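Path-edge labels without a human in the loop

The sidewalk runs in May gave us enough data to test the edge labeler Marijke Kuipers proposed last winter. The task is narrow: given one forward view, mark which ground the Zerora base can drive on. We had 200 hand-labeled views and 633 unlabeled ones from the same stretches, and the hand labels took far too long to draw.
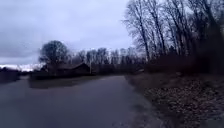

Our labeler starts from a seed patch at the bottom center of the view, assumed drivable, and grows outward on texture and color. Paint and curbs make this easy. The hard case is a road with neither, where smooth dark asphalt runs straight into leaves and small stones and the boundary wanders. Color alone fails there, as gray leaves under an overcast sky sit close to gray asphalt in every color space we tried. Texture energy at two scales separates them well up close and poorly far off, where the verge thins to a strip. We therefore weight each label by expected distance and let the far field stay unlabeled.

Training on the grown labels, then fine-tuning on the hand labels, beat hand labels alone on the Van den Broek split. The gain was mostly in the near field. On the Cirkilska split it was within the spread between seeds, and I would not claim anything from it. Forks remain a problem. The region grower treats both branches as drivable, as it should, but the old planner on the base wanted a single corridor and picked whichever was wider.

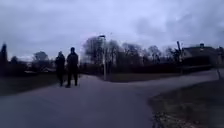 Does the method need depth?
At training time it uses none. Wheel odometry gives the distance weights once the camera height is known, and adding stereo changed the near-field score by less than the seed variation.

Next is a rerun with the seed patch moved off center, to see how much the result leans on that assumption. Prasham has the same base with a lower camera mount, so the weights will need refitting there first. Code goes up when the config files are cleaned up.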